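June 2025, Tistville nets

Bowling machine notes, mostly for Shiuli and for me when I forget all this again. Swapped the left wheel this morning (the old one had gone shiny since April, bless it) and ran 70 balls at a good length. The seam held up nicely until I took the wheels past 3000, and then everything started drifting down leg, which Karine was very patient about with the bat! 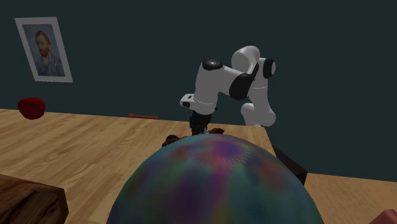
Render, arm over the colored dome.

Brought both wheels down together, 2 clicks at a time, and the line came back. I'd still like to try the older balls from the Fenness bag, as they're softer and I have a feeling they grip differently. Kylie thinks it's the feed chute, and she may well be right, so I've left it unbolted for her to look at. Spare wheel is in locker 1206.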